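3.2 State of the cases before reassembly

The desktop computers in this study came from one office supplier, Gillies, which had used them for accounting work and replaced them in a single purchase. We received the cases already sorted by model. Before any part was put back, each case was laid on its side, the side panel was taken off, and the interior was checked against a written sheet. The sheet was prepared by Hamish Ritchie and has two pages. The first page is for the parts which stay in the case during the whole work, and the second page is for the parts which are removed and stored apart.

We call a case "stripped" when the processor, the cooler and all memory modules are out, but the power supply, the motherboard and the drive cages are still in their places. This condition is common in small repair shops, where the processor and memory are taken first for their resale value and the rest waits on a shelf. Figure 2 shows a case in this condition. The socket is without processor and its retention frame is open. The memory slots are also without modules. 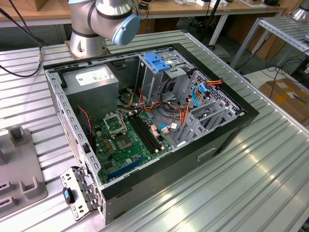

Figure 2. Interior of a stripped desktop tower, side panel removed. The power supply, motherboard, drive cages and cables remain in the case.

The cables gave us more difficulty than the parts. In many cases the power cables had been left in one tangle between the power supply and the drive cages, as can be seen in Figure 2. When the memory is installed first, a loose cable can easily fall on the slots and press on a latch while the worker is looking at another place. For this reason the sheet asks that power cables are gathered toward the drive cages before the first module is inserted. Data cables with a free end are treated in the same way, but the cables which are already connected to the board are not touched.

The open socket needs a separate remark. Its contact area should not be touched by hand, and a small screw or a piece of cable tie falling into it can be hard to notice. During storage we covered each socket with a plastic cap from the Skeloline parts set. The cap was taken away only at the moment of inspection, and the worker looked at the contact area under a hand lamp from two directions. If there was any doubt, the board was put aside and was not used in the timed sessions.

The total number of entries collected on the sheets was 1593. An entry is one line for one part or one cable, with its condition and its position in the case. We did not combine the entries for cables of the same color, as the color alone does not tell where the cable should go. Three kinds of condition were used: in place, loose, and missing. A part which was in place but not fixed with its screw was written as loose. This rule was not clear to us in the beginning, and the earliest sheets were corrected in June, before the comparison described in Section 3.3.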